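Robot Learning in Practice
Handout 4: Showing a robot what you want

Before you read this one, please have the camera calibration exercise from Handout 3 finished, or at least nearly finished. A few of you wrote to ask whether it can wait until after the lab. It can, but you'll enjoy the lab a good deal less.

So far in the course we have been moving arms by writing down where they should go. You pick a point above the cup, a point at the cup, a closing width for the gripper, and you string them together. That works nicely when the cup is always in the same place. Move it a hand's width to the left and the arm closes on air, with great confidence, and you are back at your desk changing numbers. This week we leave that behind for a while and take up the other way of doing it: a person does the task, we record the person doing it, and a program learns from the recordings.

The old name is programming by demonstration. You will also see imitation learning and learning from demonstration, and the papers on the reading list use all of them without much care for the differences. In this course I'll just say "demonstrations" and leave it there.

Three ways to give a demonstration

The first is to take hold of the arm itself and push it through the motion. This is called kinesthetic teaching. The motors are set so that the arm feels light, you grab it near the wrist, and you walk it through the job. It's lovely for a first try, and most people get the idea inside a minute. The trouble is that your own hands and shoulders are in every camera view, and when the robot later works alone they are missing, so the pictures it learned from don't look like the pictures it gets. It is also surprisingly tiring (you'll feel it in your forearms the next morning).

The second is teleoperation. You sit or stand to one side with a controller, or with a smaller copy of the arm, and the real arm follows you. The Ciria station at the back of the Zeston lab is set up this way. The recordings are very clean, since everything the robot would need is measured on the robot itself: joint angles, gripper width, its own camera. What you give up is touch. Most controllers tell you nothing about how hard you are pressing, and beginners tend to move in small nervous steps with long pauses in between. A program trained on nervous demonstrations will be nervous too – it copies the pauses along with everything else.

The third way is the one we'll spend most of our time on. You take the gripper off the robot, so to speak, and hold it in your hand. A camera sits on the gripper and looks out past the fingers. You go and do the task with no arm anywhere near you, and what gets recorded is the camera video, the path of the gripper through the room, and how far apart the fingers are at each moment. Later, a robot arm that carries the same kind of fingers and the same kind of camera, mounted at the same spot, can be trained on that. The video it sees when it works looks very much like the video you recorded, and that likeness is the whole reason the method is worth the bother.

What the gripper records

Please get used to looking at the view from the gripper before you ever pick one up. It takes a little while to read. The lens is very wide, so straight table edges turn into curves and things at the sides seem to lean. The fingers are always there at the bottom, large and close, and that is on purpose: the program needs to see the fingers and the object together to learn how they ought to meet. The small square markers near the fingers are there so that software can find them in each picture and work out how wide the gripper is open.

Have a look at a kitchen table as the gripper's camera sees it, and try for each view to say where the hand would have to be.
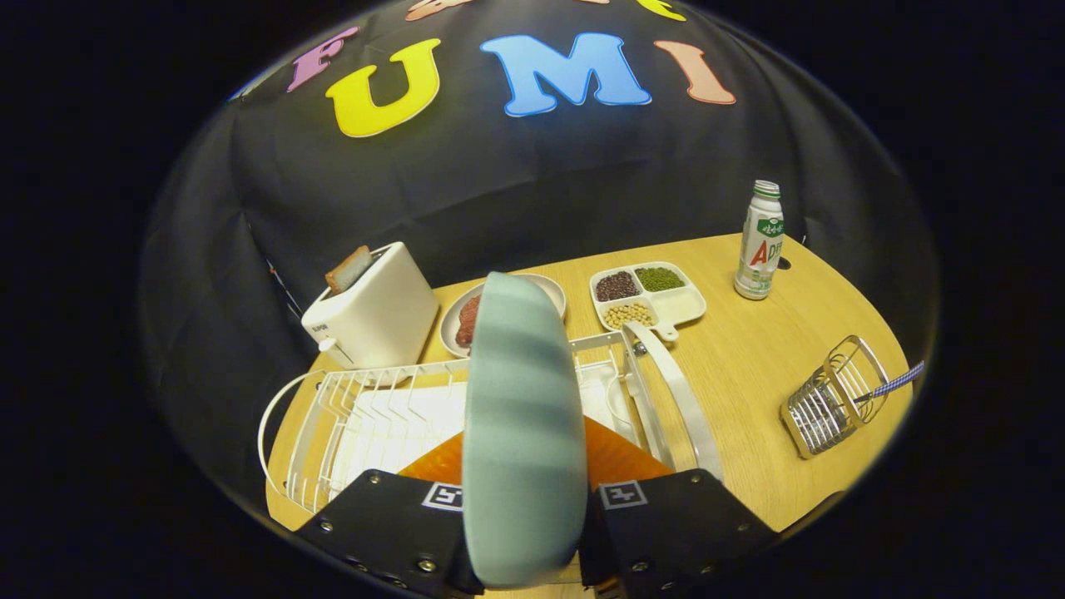
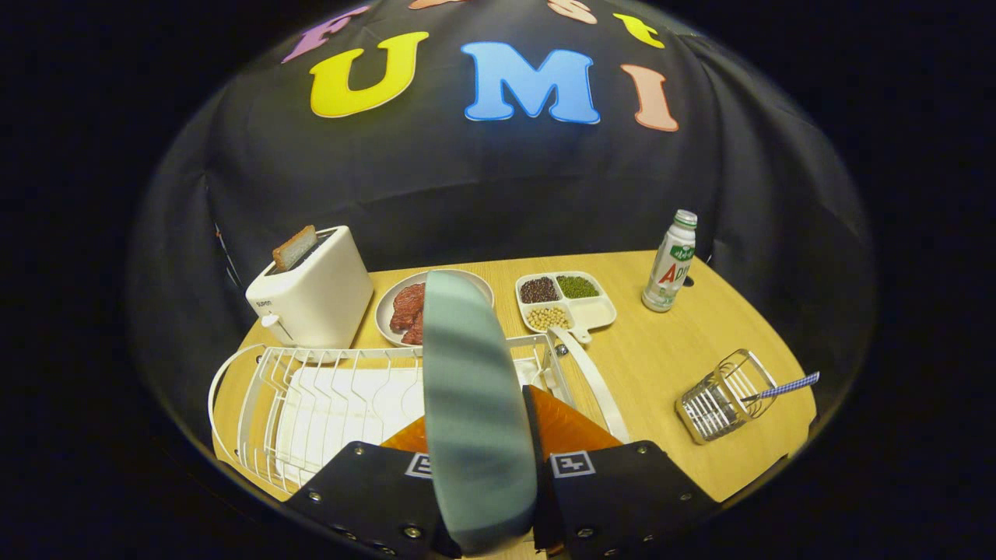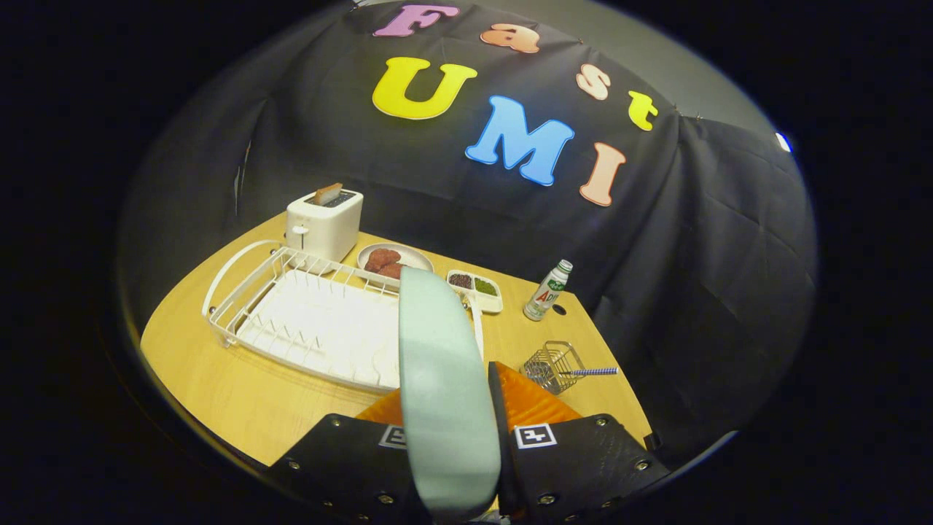 If the gripper carries its own camera, why do we need to know its path through the room as well?

The path is what the robot has to reproduce. The video tells the program what was in view, and the path tells it which movement went with that view. Without the path we would have a nice film of a task and nothing to send to the motors. Some systems work the path out from the video together with a motion sensor, others use a separate tracking camera or fixed trackers in the room, and in all of them a stretch of bad tracking means the demonstration is thrown away.

That last point deserves a bit more room than I gave it in the lecture. Tracking that relies on the camera needs things to look at. A bare white wall at close range gives it very little to hold on to, and a bit of pattern or clutter in the background does it a world of good. Fast turns are hard on it too, as is a hand or sleeve across the lens. When tracking slips, the recorded path usually jumps, and you can spot the jump on a plot quicker than you can find it in the video. Ranari, our recording program, draws that plot for you after every take. Look at it every single time, please, even when you're sure the take was fine.

Preparing for the lab

The lab task is called Cassim in all the files, after an older version of the exercise, and I've kept the name so that the scripts don't break. Your job is to demonstrate picking up one dish and setting it upright in a rack. You'll work in pairs, one holding the gripper and one at the Ranari screen, and you'll swap halfway through.

Each pair records 50 demonstrations. I know that sounds like a lot for one dish. Last December the pairs in this course handed in 2,224 takes between them, counting the bad ones, and the groups who had a rhythm going were done well before the session closed. Once you've settled in, a take goes by quickly, and most of the afternoon goes into putting the dish back and starting again.

If you finish with 47 good ones because three had tracking jumps, record three more. Don't hand in the bad ones to make up the number. Takes with a jump in them do more harm than a slightly smaller set would, and the training script has no way to tell that the hand never really leapt across the table.

How to move

Hold the gripper as if it were attached to an arm. Your wrist can bend and twist in ways that the robot's cannot, and if you reach under your own elbow to get at a dish, you've recorded something the arm has no hope of following. Keep your elbow loose and fairly low, come at the dish from the side you expect the robot to stand on, and stay within the reach circle taped on the floor.

Go at a steady, unhurried speed. Slower than you would at home, quicker than you think a robot would like. Try not to stop in mid-air to think. If you need to think, finish the take, mark it as bad, and think then.

Close the fingers fully on the dish before you lift, and wait a beat. When you set it down, let it rest in the slot, open the fingers, and back out along the same line you came in on. A surprising number of failures in past years came from people pulling away sideways and dragging the dish after them, and then the robot did precisely the same.

Change the starting position between takes. Shift the dish a little, turn the rack a little, begin with your hand higher or lower or further back. If all your takes start from one spot, the program learns that spot very well and is lost everywhere else. On the other hand, keep your way of doing the task the same. If you grip the rim from the left in half the takes and from the right in the other half, the program may settle on something in between, and in between is the middle of the dish.

And do talk to your partner. The person at the screen sees the gripper's view live and will notice that the dish has left the picture long before you do, since you are looking at the table with your own eyes and your own eyes see everything. A useful habit is to look only at the screen for a take or two. If you can't do the task from the camera view alone, it's a fair guess that the robot can't either.

A note on recoveries

Now and then the dish will slip or catch on the rack, and you'll put it right without thinking. Keep those takes, as long as the task ends properly and the tracking held. Mark them "recovery" in Ranari. They are valuable: a robot that has only ever seen perfect runs has no idea what to do once it is slightly off, and it will be slightly off sooner or later. I wouldn't stage them, though. Staged slips look staged, and they teach the robot to slip first.

What to hand in

Your recordings folder, straight out of Ranari, with the take list filled in. One page on how you varied the starting positions and which takes you threw out, with the reason for each. One path plot from a good take and one from a bad one, side by side, with a sentence or two on how you could tell them apart. Put your bench number on everything. There are 37 of you this term and the folders look awfully alike.

Reading for next time is chapter 6, up to the part on action chunks. If the notation gets thick, skip ahead to the drawings and come back to it afterward – we'll go through it slowly together, and bring your bad takes along with you.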